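# Can they do the chores yet? A gallery from the kitchen end of things

*Posted 7/26/25*

I've been poking at this question for a while now, mostly because I hate unloading the dishwasher and would hand it over tomorrow to anything with two fingers and a pulse (pulse optional). Before this I spent years on the floor of a small packing shop, so I've got opinions about the work side too. People keep sending me clips of robots folding shirts and asking whether the thing can come live with them. My answer is usually "watch it at normal speed first," and then they get a little quiet.

So this page is me working through the chores one by one, with what I know about each. I've kept it short on theory. If you want math, you're in the wrong place, but you're welcome to stay for the complaining.

## The microwave

I would have told you this was the easy one. Open the door, put the food in, close the door, push or turn something, wait. A six-year-old can do it and mine did, with a fork still in the bowl, but that's another page.

Then I sat down and tried to do it slowly, with a pair of grabber tongs from the garage, and wow. The door fights you at the start because of the latch, and then it gives all at once and wants to swing. Your real hand handles that without telling you. With the tongs I yanked the whole oven an inch across the counter on my first go! You also have to get out of the way of the door you're opening, and I hadn't thought about that once in my entire life.

Getting a plate onto the turntable is its own little job. Go in too low and you bump the glass, and then it sits crooked on its support and grinds when it runs. Go in too high and you drop lunch from a height. I did both.

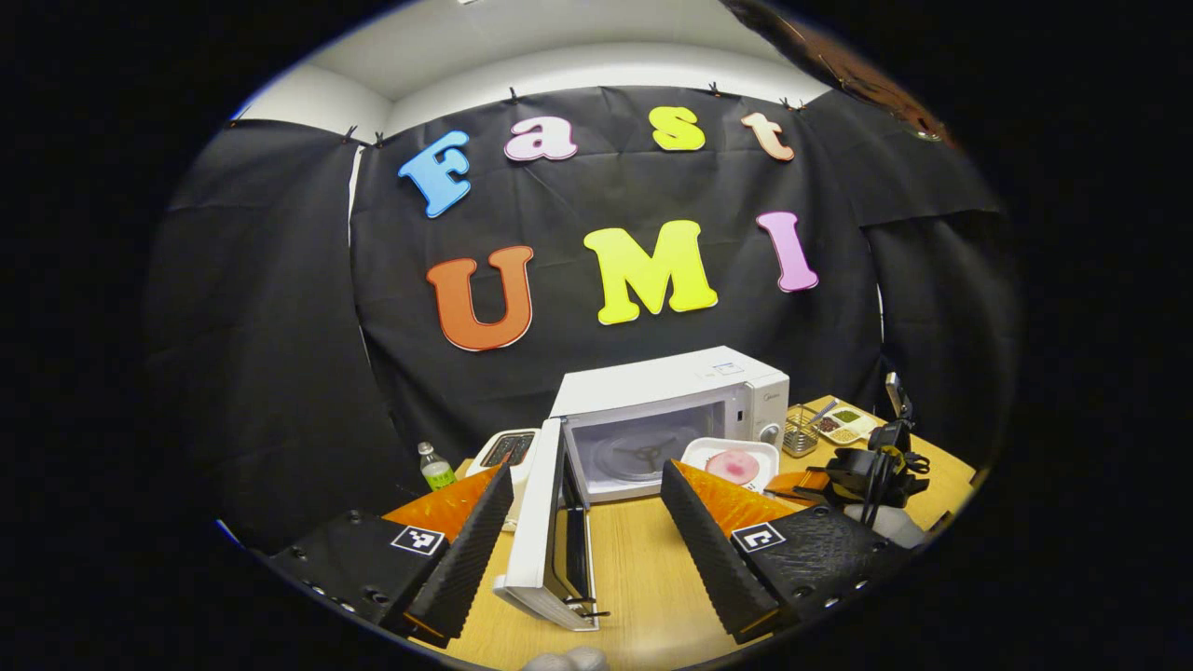
And then there are the controls. A dial is a funny thing for two stiff fingers, because what you want is a twist and what you've got is a pinch. You can pinch it and roll your whole wrist, and that works fine until you run out of wrist. Flat touch buttons are a different headache: no click, nothing to feel, so you've got to look at the display to know whether you hit it. My own microwave has the flat kind and I miss about one press in five, so I'm in no position to be smug.

Where I think we are: opening and closing the door, pretty good if it has practiced on that door or one a lot like it. The whole job from cold plate to hot lunch, in a kitchen it's never seen, I'd want to stand nearby.

## Toast

Bread is soft, and toast is not, and it's the same slice. That's the whole problem in one line. Grip the bread hard enough to be sure of it and you leave a dent. Grip the toast the same way and you've got crumbs. Getting the slice into the slot takes better aim than you'd expect too, especially if somebody cut it themselves and it's fat on one end (hi, that's me, every Sunday loaf I've ever made).

The lever is easy. Push down until it catches. I'd trust almost anything to push the lever.

My rating: half a chore. I'd let a machine make my toast if I could pick the bread.

## Wiping the counter

I keep hearing this one is solved, and I sort of agree as long as the counter is bare. Back and forth with a cloth, even pressure, don't fall off the end. Fine. But my counter has never been bare. It has the oil bottle, the mail, a banana, somebody's charger. The actual chore is picking each thing up, wiping under it and putting it back, and knowing that the mail should be moved before the cloth gets wet and the banana doesn't care.

Dried-on stuff is the other half. I go by feel. If it's still bumpy, I scrub more. Some of the newer setups do get a sense of touch through the fingers, and I'm really curious how far that goes with old oatmeal.

## Laundry, the folding part

Everybody's favorite demo! I'll say this, it's come a long way. The first time I watched a machine fold a towel I made coffee and came back and it was still looking at the towel. Now you can watch a T-shirt get done in a reasonable stretch, and it looks like a T-shirt at the end.

I want to see the fitted sheet. I also want to see the basket, because a folded shirt starts as a damp sleeve sticking out of a pile, inside out, with a sock in it.

I timed myself on a full load, no phone, and it took 20 minutes. That's the number to beat in my house, and I'm not fast.

## Dishes

Loading is a puzzle and unloading is a lifting job, and I'd gladly give up either. Plates are okay. Mugs are okay if the handle is facing a friendly way. Glasses scare me. They're clear, so a camera has a hard time with them, and they don't forgive a squeeze.

And the silverware basket! Everything's tangled, and the forks have hooked each other, and you want just one. I pull the bunch out and sort it in my hand, which takes about ten finger joints doing things I couldn't describe to you. Two fingers would need to go one piece at a time. Slow is fine by me, though. It can take all night. I'm asleep.

## The shop floor, where I have actual scars

Back at Bamville (packing and light assembly, three lines, terrible coffee) we had a good week when we shipped 3,280 cartons. People assume a place like that is all machines already. Nope! The taping was a machine. The labels were a machine. Just about everything between those two was somebody's hands.

We did try a pick arm from Taris near the end of my time there. It was happy as could be with boxes. Same size, same spot, all day, never grumpy after lunch. Give it polybags and it got sad. A bag of washers doesn't have a shape, it has a mood, and the suction cup would get it halfway up and then the weight would slide to one corner. On its best shift it did 543 picks, and I remember because somebody wrote it on the whiteboard and it stayed up there until I left. One of us could do 920 without breaking a sweat, but we also went home, and the arm didn't.

What it never got to try was the odd stuff. A carton shows up with a crushed corner. The tape gun is missing. Two orders got stuck together and one of them is already late. I figure a third of my day was that, and it isn't written in any job description.

## Sweeping up

Floor machines are the one thing I own. Mine is an Emirus, the cheap one, and I love it like a dumb dog. It does the open floor and it does it every day, which is more than I ever did. It doesn't do stairs, it eats shoelaces, and it once spent an afternoon under the couch.

But look at what happened there. My house changed a little to suit it. I lifted the cords. I swapped the rug with the tassels for one without. I'd bet the first chore machines with arms will go the same way, and we'll all buy mugs with nice fat handles and never think about it.

## Cooking (small c)

I don't mean chef stuff. I mean getting a slice of ham out of the pack, adding a pinch of this and that, moving it from the board to the plate. The slice sticks to the next slice. The pinch is a pinch. Tongs and spoons help a lot, since then the machine only has to hold the tool well and the tool does the fussy bit, and I think that's a smart way to go at it.

Cracking eggs I'm leaving alone until I can do it myself without fishing for shell.

## My scorecard so far

- **Vacuuming:** yes, mind the laces
- **Boxes on a shop floor:** yes
- **Bags on a shop floor:** some days
- **Microwave:** door yes, lunch with a grown-up present
- **Toast:** if the bread behaves
- **Folding shirts:** getting there
- **Fitted sheets:** please write to me if you've seen it
- **Glasses and forks:** not at my house yet

I'm going to redo this list in August, when I'm hoping to have had a proper look at the Llorente kitchen arm that a friend of a friend keeps going on about. Apparently it does drawers. I have one that sticks in damp weather and needs a hip check to close, so I know which one I'm asking about.

If you've got a chore you want me to add, the comment box is open. Litter boxes have been requested four times already, I heard you all the first time!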